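Search Stodora
Enter keyword
Go

Stodora Opens Its Doors for a December Season of New Plays and Student Workshops

I've been putting off writing this one until everything was signed, and now it is, so here we go! Stodora is running a winter season this December, and for the first time it's built around students as much as around the plays. We have 3 productions, a full run of daytime workshops and a reading group that has already outgrown the room we gave it.

The big one is "Milošević's Umbrella" (no relation to anybody you're thinking of, it's a comedy about a hotel doorman). Zulema Cabral is directing, and she's been threatening to do this play for as long as I've known her. It has a cast of 2 and a lot of doors. I sat in on a read-through last week and laughed so hard at the second act that I missed most of the third and had to borrow a script to find out how it ended.

After that comes "The Brolilby Letters," which Yuzhen Xu adapted from a stack of letters between two sisters who ran rival touring companies. Yuzhen has kept the spelling mistakes in, and the actors say them out loud, which sounds odd on paper and works beautifully in the room. The last slot goes to a new piece by the Delier company. They don't have a title yet. They've promised me one before the posters go to the printer — I'm holding them to that.
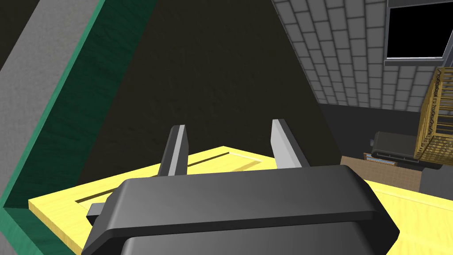 Krešimir Matić told me he was nervous about giving students a real say in the staging, and that by the end of the first rehearsal he had thrown out his own opening and was using theirs. He'd like it known that he is still the director.

Now, the workshops. These run on Thursday mornings and they're open to any high school or college group that wants to come. Amber Vandenberghe is teaching voice and text, and Baoshan Yu has the afternoon session on writing about theater, where you see a run of a scene and then have to get a short review down on paper before the coffee gets cold. I tried it. My review was mostly adjectives and Baoshan crossed out nearly all of them, very politely. Groups can book one session or stay for both, and if you stay for both we'll find you somewhere to eat your lunch.

A few practical things, because I know teachers will ask. The main house has 200 seats and the studio is much smaller, so please tell us your group size when you write. Workshop places are free for schools but they do need to be reserved. We've put aside 144 student tickets for the season, and they go to workshop groups first. Anything left over will be at the box office from 6 p.m. on the night.

I'd also love to hear from people who came through our student program years ago! We're hanging old programs and cast lists in the lobby, and there are some big gaps. If you have one in a drawer, we'll copy it and give it right back.

For bookings, press tickets or interviews with any of the directors, get in touch with the Stodora box office and ask for the season desk. Someone is there most days until 5 p.m., and it may well be me.

Related news
Zulema Cabral on directing comedy in a small house
Delier returns to the studio
Notes from the spring reading group
How to bring your class to Stodora

We use cookies to remember your preferences and see how visitors use our site. By continuing to browse you agree to this. Accept / Manage settings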